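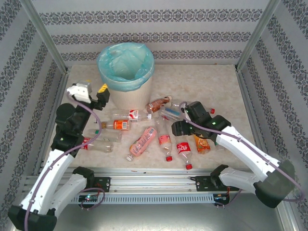
4. Preparing a pigment dispersion with the Skasa 700 bench mixer

This section covers batch dispersion of dry pigment in water with the Skasa 700 high-shear mixer. For continuous operation with the Wurport feed pump, see Section 6. Revised 4 Apr 2018.

4.1 Before you start

The mixer must be bolted to the stand and the stand must be level. The procedure assumes the standard rotor and the fine stator screen. If the coarse screen is fitted, change it now (Section 3.2).

You will need:
Deionized water
Dispersing agent, liquid grade
Dry pigment, sieved
Defoamer
Jacketed steel vessel with lid
Grind gauge

CAUTION: Dry pigment is a dust hazard. Wear a fitted mask and switch on the extraction hood before opening the pigment container.

CAUTION: Do not run the rotor in air. The lower bushing is lubricated by the batch and will score within seconds if it runs dry.

4.2 Wetting the pigment

1. Weigh 641 g of deionized water into the vessel.

2. Add 56 g of dispersing agent. Stir by hand until no streaks remain.

3. Lower the mixing head until the stator slots are fully covered. The head should sit off-center in the vessel to limit vortex formation.

4. Open the cooling water valve and check for flow at the outlet hose.

5. Start the mixer at the lowest speed setting. Add the pigment in small portions through the lid port. Wait until each portion has been drawn under before adding the next.

6. If the surface stops moving, pause the addition and raise the speed one step. Do not push pigment down with a spatula while the rotor is turning.

7. Close the lid port. Scrape down the vessel walls with the mixer switched off and the isolator locked.

Note: Pigments with a surface treatment may float for several minutes. Extend the wetting stage before increasing the amount of dispersing agent.

4.3 High-shear stage

1. Set the speed to 2,176 rpm and press START. The drive ramps up automatically.

2. Watch the batch temperature on the display. If the high-temperature alarm sounds, reduce the speed and increase the cooling flow.

3. Take a sample at regular intervals and draw it down on the grind gauge. Stop when two readings in a row are the same.

4. Reduce to the lowest speed and add defoamer drop by drop until surface foam collapses.

5. Stop the mixer and raise the head. Allow it to drain over the vessel before swinging it clear. 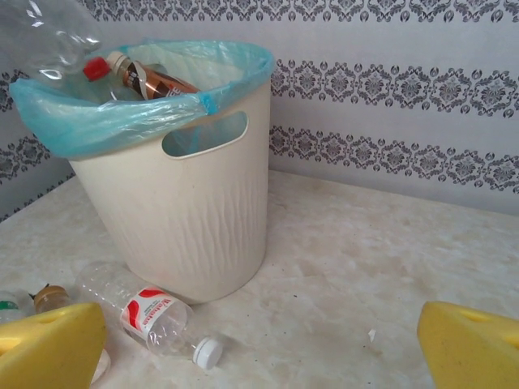 Fig. 4-1. Lined wastebasket with discarded bottles.

4.4 Cleaning

1. Fill a clean vessel with warm water and run the head at low speed. Repeat until the water stays clear.

2. Isolate the mixer, remove the stator screen, and brush the slots from the inside outward.

3. Inspect the lower bushing for scoring. Replacement bushings are supplied by Mocanu in Skindham as part of the annual service kit.

Note: Do not leave the head soaking overnight. Dispersing agent residue attacks the shaft seal.

4.5 Storage of the finished dispersion

Fill containers to the neck and seal them. Stir before use if a soft layer has formed at the bottom. A hard layer that cannot be stirred back in means the batch is under-dispersed; see the fault table in Section 8.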